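Vendine Switches

Contact-rich press episodes for learning when a rocker switch has been pushed far enough
Maintained by Marlina Ong and Nabila Ismail

What is in it

Vendine holds 1,864 episodes of a robot hand operating household switches on a tabletop. There are 82 switch and hand pose combinations. Each episode covers the approach, the press and the withdrawal, and is stored with head camera video, joint positions, motor currents and a label for the final state of the switch.

We collected it to test Kusuma, our press-until-release method. Kusuma does not predict where the fingertip should end up. It predicts the remaining travel of the switch from a short window of motor current and video, and the controller keeps pushing until that value falls below a threshold. The threshold is set once per hand and stays the same across switches.

Collection

All episodes were teleoperated. The operator was told which half of the rocker to press and was free to choose the approach. Switches lie flat on the table on their base plates, which makes them easier to reach than switches on a wall. Please bear this in mind when quoting results. The index finger does the pressing throughout, and the other fingers go wherever the operator leaves them.

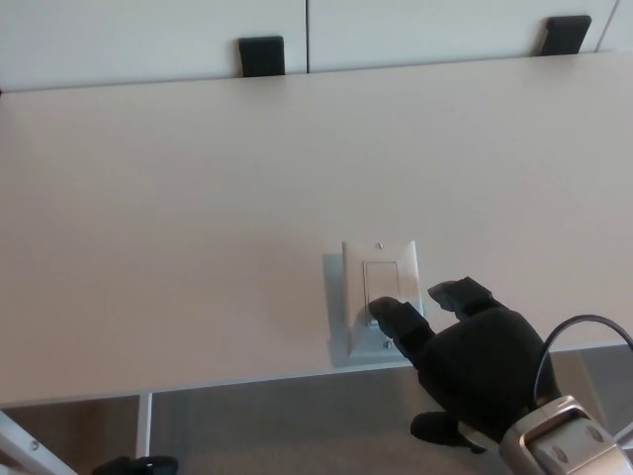

Base plates were moved and turned between episodes. In early sessions they slid when the finger came in at a shallow angle, and we kept those episodes with the flag plate_moved set to true. They are useful if you want your model to see bad contact. If you don't, filter them out before training, as the loader leaves them in by default.

Format

One folder per episode, containing head.mp4, joints.csv, current.csv and meta.json. Currents are in milliamps. Joint and current files share a clock. The video has its own clock, and meta.json gives the offset in milliseconds. Episodes from the first Thursday session have no offset and were aligned by hand, so treat their timing with care.

Splits

The test split holds out 11 combinations completely. The rest are divided by session, so that neighbouring episodes do not end up on both sides. Do not shuffle by episode. We did this in our first version and the scores were much too high.

Results so far

Kusuma beats our fixed-depth baseline, Akar, on the held-out combinations. Most of the gain is on stiff rockers, where Akar stops early. On very light rockers the two are close, and Kusuma sometimes pushes longer than it needs to. We trained both for 2,000 steps with the same encoder. The config files are in the Flaltus repository under press/.

Known problems

Final state labels were entered by the operator and only partly rechecked.
Motor current drifts as the hand warms up. We have not corrected for this.
There are no wall-mounted switches and no toggles.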